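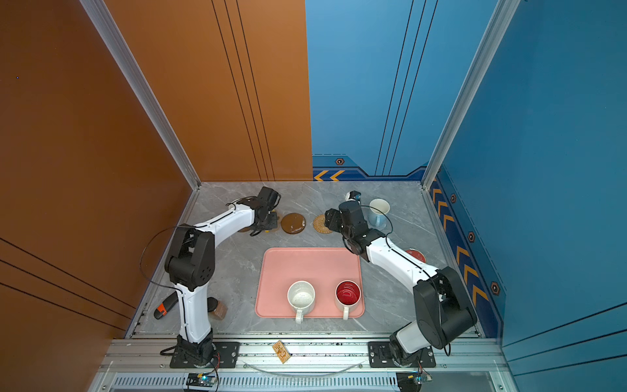 Figure 3. The cell during the mug task, with both arms over the floor. Three mugs, two coasters and the tray are in play.

4. Building the Cell

4.1 Enclosure

We built the cell in the back half of the Mukcombe workshop, a shared space whose other members make chairs, repair amplifiers and hold strong opinions about extension cords. The first version had no walls. It was an aluminum rail clamped to a bench, and it recorded, along with everything we wanted, the sweaters of whoever was using the drill press. A policy trained on those early episodes did noticeably worse on days when the workshop was empty. We have no theory to offer about this and do not plan to develop one.

The second version is the one in Figure 3. Aluminum posts carry the wall panels, and both arms mount to a single rail at the front, each on its own black plate. Sharing one rail was the best decision we made and also the laziest. In the first version each arm had its own clamp, and the distance between the two bases drifted whenever a clamp was tightened, which one of us (Lo) did whenever he was nervous. With the plates bolted to the same rail, the spacing has held since August, and calibration has gone from a morning ritual to something we do when we remember.

The two-tone walls deserve a word, as reviewers of an earlier draft asked whether the colors were chosen by experiment. They were chosen by argument. Tu wanted blue, Lo wanted orange, and the back wall is split down the middle as a matter of public record. The chevrons and bolt emblems on the blue side were Tu's addition and have no function we can defend. The split did prove handy when sorting through recordings by eye: a glance at the color behind a gripper tells the annotator which half of the cell it is in. We would have been pleased to plan this.

The floor is a gray marble pattern. We picked it for its low contrast, with the idea that the veining would stop the vision model from treating the background as one blank sheet. A plain white floor, which we tried first, gave us specular highlights that the model liked to pick up. It approached them with great care and closed the gripper on each one.

4.2 Arms and Wiring

Both arms are assembled from the Volulell open kit with white links and black motor housings. The kit instructions suggest an afternoon for assembly. We accept that figure if the afternoon may be spread over a month. Most of the delay came from the shoulder joints, where a spacer can be fitted in either direction and only one of them permits the arm to lift anything.

Each arm has its own controller board, mounted low at the front where it can be reached without leaning into the workspace. We had them behind the back wall at first, and every reset meant unplugging something by touch. Having the status light in plain view has saved us more time than any change to the software, a fact we have not shared with the person who wrote the software (also Lo).

Cable routing remains the weakest part of the build. The left arm needs slack at the elbow to reach its full range, and that slack has to go somewhere. We let it loop outward toward the orange wall, where it is less likely to meet an object. We tried spiral wrap, which stiffened the cable enough to pull the wrist off target, and then a spring retractor sold by Laizer for badge holders, which was strong enough to have views of its own. The loose loop is ugly and has outlasted both. Readers who own a better solution are invited to write to us, and to include a photograph, because we have had several letters describing solutions that turned out to be tape.

4.3 Objects and Task Layout

The mug task uses household items from our own kitchens and from the workshop's shelf of abandoned crockery. The salmon-pink tray sits at the center of the floor, within reach of both grippers, and serves as the target for most placements. Coasters go along the back. The two differ in surface more than in shape: one is woven rattan, the other glossy and mottled, and a grasp that works on the first tends to slide off the second. A red saucer joins them in the harder layouts.

Mugs were selected for disagreement. The speckled one has flecks inside that the depth estimate reads as texture, while the one with the red interior gives the segmenter a bright disk to hold on to and was, predictably, its favorite. The pale blue-white mug is the difficult one. Against the gray floor its rim fades out at exactly the angles the right arm prefers.

Layouts also include clutter, such as a utility knife or a wooden block. Our first layouts were tidy and our first policy was helpless on any surface that was not. Adding workshop items to the floor was the cheapest fix available, the supply being unlimited.

4.4 Collection

We recorded 3000 episodes, each limited to 60 seconds, and held back 100 for evaluation. Mugs were repositioned by hand between episodes. Tu kept a paper log of the starting layouts, later transcribed and checked against the recordings by a colleague at Hovbridge. Episodes in which an operator's hand entered the cell after the start signal were discarded. So were all episodes from one evening session during which the rail bolts on the right side had been borrowed for a chair.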